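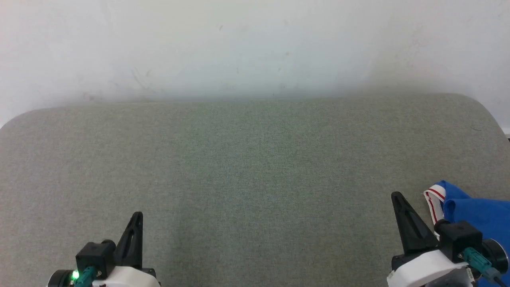

Folding on an upholstered bench – anyone else?

hekenhill
Posted Wednesday, September 5, 2018

Right, daft question time. I've stopped folding on the bed because my back was killing me by the end of every wash, and moved the whole job to the big padded bench in the spare room. It's got a tight flecked weave on it, sort of grey, sort of beige, depends where you stand. I love it! Nothing slides about like it did on the kitchen worktop, and I can leave a pile there while I answer the door.

My other half reckons it's mad to fold clean clothes on something people sit on. Also the wall behind is getting marked (scuffs, a little scratch, one brownish spot I can't account for) and I'd like to sort that before it gets worse. What do you all fold on?

prereck_pegs
Ironing board, lowest setting. Takes up no room and you can wipe the cover or bung it in the machine. Sorry but I'm with your other half, fabric on fabric just swaps fluff. You'll be picking threads off your dark tops for ever.

tumbleweed5
Disagree with pegs. I've folded on the end of the sofa for years and the fluff thing is overdone if you run the hoover over it first. A hard table is worse for T-shirts in my opinion, the sleeves skid off while you're doing the other side.

prereck_pegs
Well, we'll have to differ. I had a sofa like that once and it held on to every hair in the house.

hekenhill
Ha, I did find a thin dark thread or a hair near the back corner, so point to pegs. I'm not giving up my bench though. The blue top is my problem child today, it always ends up in a heap while I do the easy stuff.

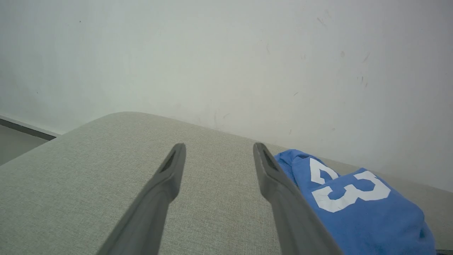
The blue one, still waiting its turn.

vidow_washday
Oh I know that heap well! Mine is always the football tops. Try this: lay it face down, smooth from the collar outwards, fold both sides in to the middle and then up in thirds. On a grippy fabric like yours it stays put between folds, so you don't need to hold it with your chin like I do.

As for the wall, is it matt paint? If so go easy. I went at mine with one of those white sponges in August and now I've got a shiny patch that shows up worse than the scuffs did.

tumbleweed5
Seconded on the sponge. Damp cloth, drop of washing-up liquid, dab. Don't rub in circles. And pull the bench out a hand's width from the wall or you'll be doing it again by Christmas.

hekenhill
I think it's matt, it was like that when we moved in. Will try a dab low down where it won't show. Pulling it out is trickier because the door catches, but I'll have a go.

thân_at_home
Coming in on the side of the bench, but put an old cotton sheet over it. I've got 2 that I swap over, they go in with the towels. Solves the sitting-on-it argument and the fluff.

prereck_pegs
A sheet I can live with :)

vidow_washday
Doesn't the sheet slide, though? The grip was the whole point of it for hekenhill.

thân_at_home
Not if you tuck it under. Mine's brushed cotton and it hardly moves.

hekenhill
There's a flannelette one in the airing cupboard, I'll give that a go at the weekend. Off to do the blue top now, face down and in thirds.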